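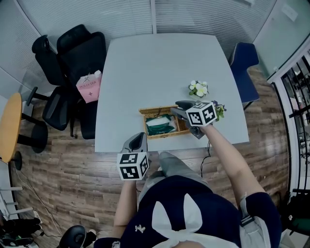
3. Setting up the basket and the table

This section covers the Plisside wicker basket and the flowers that go beside it. Read it through once before you start. Cleaning and storage are in section 5.

What you need
- One rectangular wicker basket
- Items to go in the basket
- Flowers or a small plant for the table
- A soft dry brush

3.1 Placing the basket

1. Clear the middle of the table and wipe it. Let it dry fully before you put wicker on it.
2. Run the brush along the weave, inside and out, to get rid of loose fibers.
3. Set the basket near the center of the table with a long side facing the seat. It should be in easy reach of a person sitting down.
4. Press lightly on each corner. If the basket rocks, turn it 90 degrees and try again. A new basket may take a few days to settle flat.

Note: Light wicker darkens with age. Two baskets bought a year apart will not match at first.

CAUTION: Do not drag the basket across a painted or glossy tabletop. Lift it from both ends.

3.2 Filling the basket

1. Put folded cloths and tissue packs in first, flat side down.
2. Place smaller items on top. Nothing heavy should lean on the rim.
3. Leave a gap at one end wide enough for your fingers.
4. Check that no cord or ribbon is caught in the weave. If one is, work it back out the way it went in - do not pull.
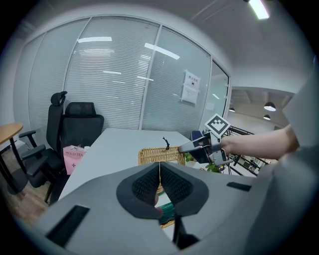
5. Hold one end of the basket steady while you move things around inside it. Wicker is light and slides easily on a smooth table.
6. Dry twigs and stems can go in last, standing up. Trim any that have sharp ends.

Note: The basket is rated for 40 ounces when carried by the rim. For anything heavier, support it from underneath.

3.3 Adding the flowers

1. Stand potted flowers beside the basket, never inside it. Damp soil will stain the wicker.
2. Keep a hand's width between the leaves and the basket.
3. Use one or two colors. White and purple both go well with natural wicker.
4. Water potted plants at the sink and let them drain before they go back on the table.

CAUTION: Some cut flowers drop pollen that marks cloth. Shake them gently over a trash can before you bring them to the table.

3.4 Chairs and bags

1. Pull chairs out far enough that their armrests clear the table edge.
2. Keep shopping bags off the tabletop while you work. A chair is fine.
3. Push the chairs back in when the table is set.

Replacement liners are listed under part 474 in the Ovico parts list. Liners made before October have shorter ties and fit the small basket only.

Ovico Home Guides - Text: Friederike Gerlach - Contact us - Copyright Ovico - Back to top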